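Capítulo 7
Tecidos planos: caimento, vinco e dobra

Objetivos do capítulo

Ao terminar este capítulo, o estudante deverá ser capaz de distinguir caimento de rigidez, reconhecer os tipos de ruga mais comuns em peças lisas e escolher a dobra adequada para guardar panos grandes sem marcar o tecido.

7.1 O pano antes da dobra

Todo pano estendido parece simples. Basta pegá-lo por uma borda para ver que ele tem comportamento próprio: cede em um ponto, resiste em outro, forma ondas que mudam de lugar conforme a mão se desloca. Quem trabalha em lavanderia, rouparia de hotel ou confecção aprende isso na prática. O estudo do assunto começa pelo nome das coisas.

Chama-se caimento a maneira como o tecido se acomoda sob o próprio peso. Depende da fibra, da gramatura, do tipo de ligamento e do acabamento. Um tecido de 200 g/m² em ligamento tela costuma cair de modo diferente de outro, de mesma gramatura, em sarja. A gramatura sozinha, portanto, não basta para prever o resultado.

Quando o pano fica sem apoio no centro, forma-se uma depressão, que neste livro chamaremos de calha. A calha é uma curva larga, sem aresta. O vinco, ao contrário, tem linha definida e permanece depois que o tecido é esticado. Entre os dois está a ruga leve, que em geral desaparece com a passagem da mão.
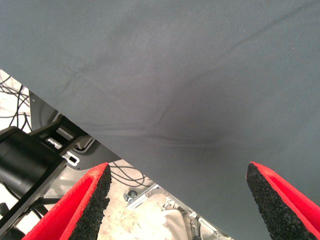

A distinção tem consequência direta no trabalho. Uma calha se desfaz ao se oferecer apoio ao pano ou ao se afastarem as bordas. Um vinco pede calor, umidade ou tempo. Confundir os dois leva a passar a ferro peças que só precisavam ser estendidas, com gasto de energia e desgaste da fibra.

Nos tecidos escuros e foscos, a leitura é mais difícil. A sombra da dobra se mistura à cor do fundo, e os fiapos claros aparecem antes das rugas. Valdir Damasceno, que dirigiu por muitos anos a rouparia do Hotel Fajardo, recomendava examinar essas peças com luz lateral e escová-las antes de dobrar, sempre no sentido do fio.

7.2 Pegar pela borda

A primeira decisão de quem dobra é onde segurar. Em panos grandes, a pega deve ficar próxima dos cantos, com as mãos na mesma altura. Se uma delas sobe, a borda inferior fica em diagonal e a dobra sai torta. Para peças com mais de 299 cm de comprimento, trabalha-se em dupla.

Exercício preliminar

Separe dois panos lisos do mesmo tamanho, um claro e um escuro. Suspenda cada um pelos cantos, com 40 cm de distância entre as mãos, e desenhe a curva formada. Repita com as mãos mais afastadas. Guarde os desenhos: eles serão retomados na seção 7.4, no estudo da dobra em três partes.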